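30/11/2024

Carrying on from the page with the zip measurements. Flalulthorpe bag is still open on the landing and I've promised myself no more unpicking until the sorted pile is folded and out of the way, so this entry is mostly folding, plus a long moan about denim.

The cutting table has the curtain lining on it and will do until the lining is hemmed, so clothes are being done on the bed in the spare room. I've come round to it, I must say. The height is kinder on my back than the cutting table ever was, and things don't slide off it. Bad point: a mattress gives when you press on it, so you can't get a sharp crease in anything, and the rose print on the bedding is so busy that I lose white pins in it immediately. Use the ones with coloured heads in there, and count them back into the tin. (Note to anyone borrowing the room: please do. I sleep guests in that bed.)

Started with the easy things to get going. The mint green floral one with the big pink blooms folds beautifully. Thirds lengthways, then roll the end over on itself so the raw-looking side is tucked in, and it sits there like a bolster and behaves. I'd been doing it in quarters, which gave a fat square thing that toppled over whenever I took something from underneath. Thirds from now on for anything padded.

Jerseys and sweatshirts: sleeves across the back, one fold up from the hem, done. The grey sweatshirt is thick enough to want to spring open again, so put it on top of a pile, never in the middle, or everything above it leans. The red one goes underneath it quite happily, folded with the blue stripe along the lower fold so I can tell which it is from the side. I like being able to read a pile from the side! It saves all that lifting and peering, and then having to refold the lot.

Then the jeans.

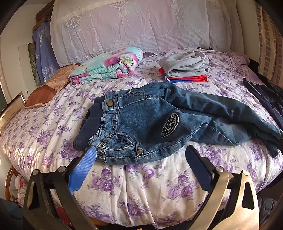 My problem with a ribbed waist is that it has two lengths, the length it is lying down and the length it is when you pull it, and all my usual folding starts from "match the ends of the waistband". With an ordinary pair you hold the two ends of the band, give a shake, lay one leg over the other and you've got a nice straight edge to work from. With a knitted band the edge goes wherever it fancies. Add gathers in the denim beside it and you've a thick lump at one end and two flat legs at the other, so the finished parcel is a wedge.

First go: folded them my usual way, leg on leg, then in half, then in half again. Wedge. It slid off the pile towards the thin end.

Second go: folded from the hems up, hoping the bulk would end up on the outside. Better shape, but the band was left flapping on top and the whole thing undid itself as soon as I picked it up.

Third go, and the one I'm writing down properly as I know I'll forget it by the next bag:

1. Button done up, zip or fly closed if there is one that closes, front uppermost.
2. Smooth the pockets flat with your hand inside them. Check for tissues while you're there.
3. One leg over the other, and line up the inside leg seams. Ignore the waist completely at this point.
4. Fold the ribbed band down on to the denim so the soft part is lying on the seat.
5. Hems up to just short of the band, then over once more so the band ends up in the middle of the parcel.

The gap you leave at step 5 is what stops the wedge. I left about a hand's width and it was plenty. On a smaller pair you'd want less. The shelf in the cupboard is 43 cm deep, and a pair done like this goes in front to back with room for your fingers behind, which the old way never allowed.

Step 3 is where I go wrong if I'm hurrying. If the legs aren't smoothed before they're crossed you get a ridge all down the middle, and it doesn't matter how neatly you do the rest. Tried to cheat by pulling from the hem and just dragged the whole pair sideways over the bedding, taking the bedding with it. So then the bed wanted straightening as well. Put one hand flat on the hip and pull with the other.

Mending notes for the same pair, while I've got them in my head. Frayed stitching at the pocket edge. I had a good think about whether it's wear or whether they were made like that, and I'm inclined to leave it alone. Half of what comes in these days has been frayed on purpose and I've been caught before, "repairing" somebody's fashionable bits. There was the pair in August that came back to me with a very polite note asking whether the holes could be put back. So: leave the fraying, run a line of small stitches on the inside of the pocket where it can't be seen, and only if it gives when tugged. The embroidered patch on the thigh I'm not touching except to press round it. If it has to be pressed over, turn the leg inside out and use a cloth.

Metal buttons: I want to keep a couple of brassy ones by. The box from Prorkby market has 13 in it and they're nearly all silver. Brass is what denim wants. Must look again next time I'm over there, he keeps the good ones under the table in a biscuit tin and you have to ask.

Thread: I've been using the Bravo topstitch in the old gold and it's close enough on most blues, though on a very faded pair it shouts. A paler one would be useful. Clastley's have a card of shades by the till, so take a trouser leg along and hold it up to the window before buying. Their strip light turns everything green. I bought a reel there in August that I'd have sworn was honey and it came home mustard.

Back to the folding. Dark navy trousers with the side stripe were next in line and I laid them out on the window side of the bed to have somewhere to put them that wasn't on top of the jeans. I keep telling other people one thing on the bed at a time and then don't do it myself. With those the side stripe does the work for you. Lay them so that the stripe is on the outer edge all the way down and they're straight. If it wanders in at the knee, they're not. I wish everything came with a stripe.

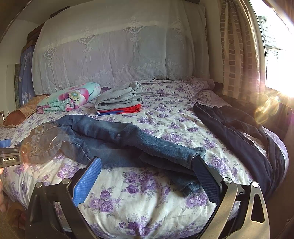

*Jeans and navy trousers still to fold, sweatshirt pile and floral bundle done.*

Where to put the finished pile wants thinking about. Up at the head of the bed is handy while I'm working, but it means leaning over everything to add to it, and the sleeve of my cardigan caught a corner more than once. Next time I'll bring the small chair in from the landing and stack on that. I'd also take the pillow off altogether. It was only over at the side, but it's one more thing to shuffle round.

Also for next time: bottoms first, tops last. I did it the other way about today, and it's silly. The heavy things ought to be at the bottom of the box, so if the tops are folded first they've got to be lifted off again. I know this perfectly well about packing a suitcase and somehow never think of it here.

Box sizes, for whoever takes the Flalulthorpe lot over. The flat boxes are some 64 cm along the long side, and the jeans parcels fit across the short side with a bit of give. Don't fill to the top. The lids bow and then they won't stack. The padded blanket won't go in one of those at all, rolled or not, and wants a bag to itself. I've put a clean pillowcase out for it, which does the same job and doesn't sweat like plastic does.

Labels. I'm still writing them on masking tape, and the tape is still falling off in the cold cupboard. I tried luggage labels on string for the last lot and those stayed put, but the string gets round everything. Somebody suggested a safety pin and a scrap of tape with the writing in laundry pen. I'll do that on 2 boxes and see which I hate less by the spring.

Things I haven't solved:

- Whether the ribbed band minds being folded under for months. My feeling is that it's fine so long as it isn't stretched while it's folded. I might pull one out of the cupboard after Christmas and see if it's got a line across it.
- Pressing before folding or after unpacking. I say after. There's no sense in ironing something and then putting it under a stack of others. But the Flalulthorpe list says "supplied pressed" so I suppose it's before, drat.
- What to do with odd small bits, anything too little to stack. They creep to the back of the pile and get left behind. A bowl? The old bread tin?
- The light. It's good by that window until mid-afternoon and then I can't tell navy from black. The lamp from the machine would reach if I had the longer lead.

Navy trousers: hem is sound as far as I can tell, no work wanted, fold and box. Jeans: pocket stitches as above, ten minutes' work, then the five-step fold. Red and grey: nothing to do. Floral: give it a good shake out of the back door before it goes in its pillowcase, there's thread all over everything at the moment and it'll be mine.

Kettle on, then the curtain lining, which has waited long enough and is blocking the whole table. Measured drop is on the inside cover, in pencil. Don't trust the one in biro.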